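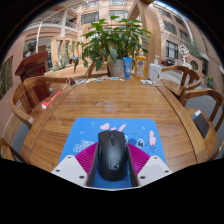 I stayed up until 2 a.m. for the last round of the Stastcombe checkers match, which is a strange thing to admit at my age. Sundex, the program, needed only a draw against Letay Yimer to take the whole thing, and it got one after a little under four hours.

I don't play well. My own rating on the club ladder has been stuck for years and I lose to most of the people I meet at Umcombe on club nights. But I've followed Sundex since it could be beaten by a decent teenager, and I wanted to see how it would deal with Yimer, who is rated 2,691 and hardly ever loses with the white pieces.

The opening was slow. Yimer traded down early and kept her back row closed, and by move 20 I thought she had the better side of it. The stream had 406 people watching at that point. Then Sundex gave up a man on the left for nothing I could see. Tzu-hsuan Shek, who was doing the commentary, called it a mistake and took that back five moves later – the long diagonal had opened and Yimer had no safe way to cross it.

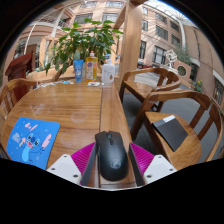
The mouse on the table.

She found the draw anyway, with less than a minute left on her clock. I replayed the ending this morning and tried three other lines for her. All of them lose.

What I'd like now is a match with longer time limits. Shek thinks Yimer would have won game two with another half hour, and I agree with him. The people behind Tsai, the other strong program, have said they want to play in September, but the prize is only 1,000 and I don't know if she'll bother.

I've saved all the games and will go through game two next. If you spot a win for her after move 31, leave it in the comments.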